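Visit report: Skuveo hand-held gripper, demonstration at Kirow

Two of us from Martens went to see the Skuveo in April. We are looking for a way to record door and handle work for our service robots, and the maker, Rarnura, had offered us a morning with the kit at its Kirow site. Bram Mulder came for the mechanical side. I went for the software and the price.

We were met at 9.30 by Geert Van Dijk, who looks after customer trials. He gave us coffee and a short talk with slides, most of which we had already seen in the brochure. The useful part started when he handed over the gripper.

The Skuveo is sold as a hand-held unit. A person carries it through a task, the camera records what the jaws meet, and the recordings are used later to train an arm with the same jaws. The standard kit is one gripper, a charging cradle, a case and a year of the software. There is a larger kit with 2 grippers for jobs that need both hands.

Bram held it first. It weighs 860 grams on the kitchen scales in their canteen, a little more than the data sheet says. He found the balance good with the wrist straight and less good when reaching above shoulder height. The trigger is smooth but has a long travel, and anyone with small hands would have trouble closing it fully. Geert said a shorter trigger is being tested and could not give a date.

After that we were let loose in the building. We had asked for ordinary doors instead of a test rig, as our own customers have lever handles of every sort, many of them on electronic locks. The software asks for a task name and a start point before each take. We set the start point a little back from the door, with the lever in view and the jaws not yet near it.
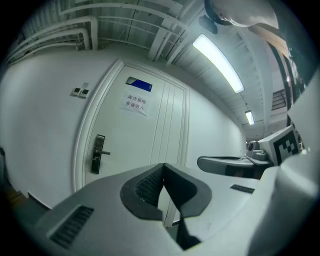 The storeroom door with its keypad lock and lever handle, from the gripper's camera.

The wide lens was the thing we had most doubts about. Straight lines bend a good deal, and Bram wondered whether distances could be judged from it. What we liked is how much it takes in. The V-shaped pad stays in view at the bottom, and the door, the lock, the light switches and the corridor lights overhead all fit in as well. For our work that matters more than straight lines. Geert showed us the correction step in the software, which flattens the picture, but he advised leaving it off for training.

The jaw pads have a textured grid insert. We tried a pair on a loose lever handle on the workbench and they held it well, pushing down and pulling towards us. On a round knob they slipped twice. A softer insert is on the price list as an extra and we have asked for a set.

Position tracking was fine in the rooms. In a long plain corridor we would want to see more takes before saying anything. The software marked one of ours as poor and gave no reason, and we had to open the log to find out that the unit had been turned too fast. A plain message on the screen would save time. Geert wrote this down.

Battery: we used the unit on and off from 10.15 until lunch and it did not need charging. The cradle takes one unit at a time. Anyone buying the larger kit should budget for a second cradle, as only one is supplied.

The standard kit costs 2,398 euros before tax. Software after the first year is charged per seat, and the recordings can be exported without a current licence. We asked for that in writing. Delivery is quoted at 3 weeks. Spare pads can be ordered singly, the camera module cannot be changed by the user, and a unit with a damaged lens has to go back to Kirow.

Points still open:
Shorter trigger, date and whether it can be fitted to existing units.
Soft inserts, to be tried on round knobs.
Clearer messages for rejected takes.
Tracking in long corridors, to be tested in our own building.

Bram and I both think a single standard kit on trial is the right size of order for now. Geert has agreed to lend us one before we commit, and Bram will write the list of doors to be tried.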